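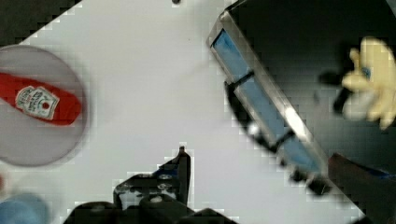 Parents who have bought a play kitchen often complain that the set was tidy for one afternoon and has been in a heap ever since, and they ask whether a child of four can be expected to put any of it back. The short reply is yes, if an adult has first decided what belongs with what.

Chapter 12
Sorting and Putting Away

Chapter 2 dealt with choosing play materials. The present chapter takes up what happens when play is over. It uses the kitchen corner because most early childhood rooms have one, and because the pieces differ so much in size and use. A plate, a ketchup bottle and a strawberry can all end up in one box, but a child who wants the strawberry will then empty the box to find it.

Begin by spreading the pieces on a white or plain table. A patterned cloth hides small items. Leave space between the pieces so that children can point to one and name it before anything is moved.

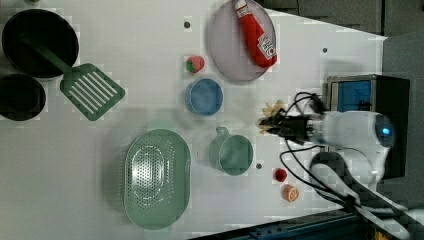
Children sort such a set in several ways. Many start with color and put a green spatula, a green colander and a green mug together. Others sort by use: the pan and spatula are for cooking, the plate and bowl are for eating, and the fruit is food. Size usually comes later. Accept the first grouping a child offers, and ask for the rule behind it.

Some pieces fit two groups. A bowl may be for mixing or for eating. Let the children settle the matter and keep to their choice for the rest of the week.

Key terms: attribute, category, sorting rule, storage label

Before you read on, write down how the kitchen corner in your own placement is stored at the end of the day. You will need these notes for the Biseck shelf plan in Section 12.2.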